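One basket, two shopping trips and a very tidy sink: a chat with the owner of Zoubi
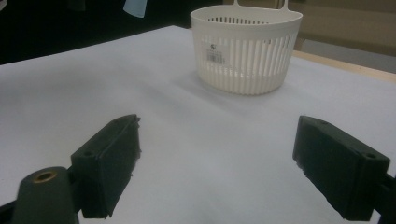 The white slotted basket, label still on.

I'd been meaning to get over to Jovedstead for months, mostly to be nosy about Zoubi, the little homewares shop that opened there in April. It sells the sort of things I can't walk past (hooks, jars, brushes, baskets, more baskets), and the owner had promised me a cup of tea if I came before opening time. She keeps her name off everything, including this blog, so "the owner" she'll stay!

We started with baskets, as I knew we would. She stocks up to 60 kinds at once, which seems mad for a shop the size of my kitchen.

"People come in for one for the bathroom and go home with one for the potatoes," she told me. "I don't argue. A basket is a basket."

I asked which she'd keep if she had to clear the shelves, and she went straight for a plain off-white plastic one with a solid band round the top and tall slots down the sides. I'll admit I'd have gone for something woven. I said it looked like a colander and she laughed.

"It does a bit, doesn't it? That's why I like it. You can put washed salad in it, or pegs, or the baby's bath toys, and you can see what you've got. I've a lidded wicker thing at home and I haven't looked in the bottom of it since we moved."

She's fond of the handle too, a flat loop that stands up from the rim. Hers at home hangs off a hook over the sink at night with the scrubbing brushes in it, and in the morning it goes on the windowsill. I tried to get her to say this was a system. She wouldn't have it.

"It's where I put it down."

Before the shop she spent years in the stockroom of a garden centre at Ploltow, and she says that's where she got her feeling for sizes. Round baskets waste space in a cupboard, she reckons, and she'll tell you so even while selling you one. For shelves she sends people to the square ones. Round is for carrying about and for worktops, and she likes them wider at the top than at the bottom so they'll stack when they're empty.

Then we got on to labels, my pet hate. I can't bear a barcode on anything that's going to live in my kitchen, and I've ruined at least two bowls going at the glue with a knife. She was quite stern with me.

"Warm water, washing-up liquid, leave it alone. Go and do something else. If it's still sticky, rub in a drop of cooking oil and wash it again. And put the knife away!"

We talked for ages about Clellovine, the village hall sale where she began with one table and 100 jam jars. She took most of the jars home again, but the baskets she'd carried them in were gone by lunch, and she drove back in the afternoon for more. She still does the sale every spring and still forgets to bring change.

I came away with a basket (of course) and a dish brush I didn't need. The basket's by my back door with the dog leads in it, label off, no knife involved. Zoubi opens at ten and the kettle goes on a bit before that.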